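Re: [Valtosgate-makers] white tops, yes or no?

Haris Magsi wrote:
> I'm redoing my work table and can't settle on a color for the top.
> Does white drive you crazy? And do you have walls around yours?

Hi Haris,

Go white! I had a dark top for years and lost every tiny screw I ever put down on it - with white you just see them. Mine has pale walls at the back and sides too, kind of a lavender gray, and I like that so much more than the old pegboard.
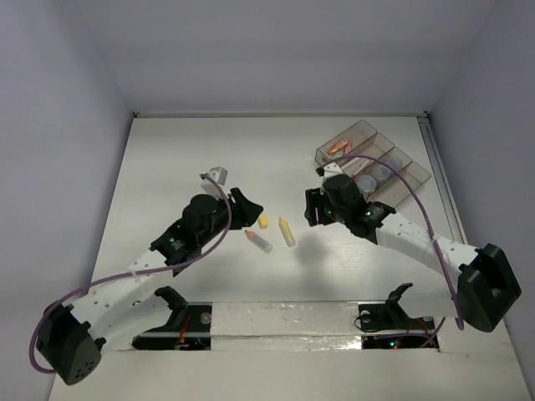

The one thing I'd plan early is the narrow rail along the far edge. I put mine off and then had to clear everything away to get at it (my own fault). For cleaning I use a damp cloth and a bit of dish soap, nothing fancy.

Are you still thinking of 79 inches wide? Measure your doorway first!

Rana

Valtosgate-makers list | Contact the list owner | Back to top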